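4.2 Paper returns

Survey forms went out to two clinics in February, Ntuli and Fidus. Return was slow - eight weeks at Ntuli, longer at Fidus. Forms kept in boxes until coding (Figure 3).
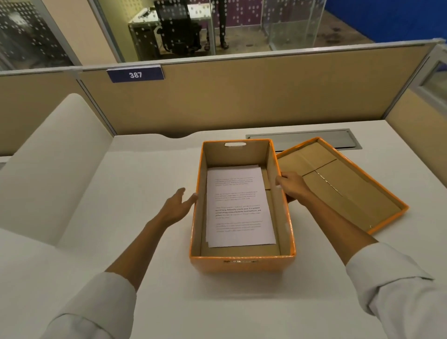

Missing answers were mostly on sleep and diet. We did not chase these. Coding took longer then planned, 3000 sheets in all, handwriting poor on many.

Figure 3. Boxed storage.
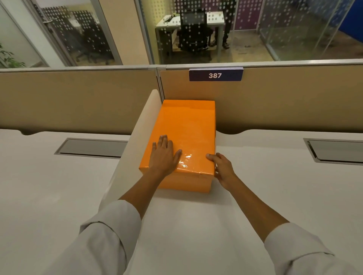 Eliécer Sotelo disagrees on the missing answers, and argues that the sleep items were simply worded badly.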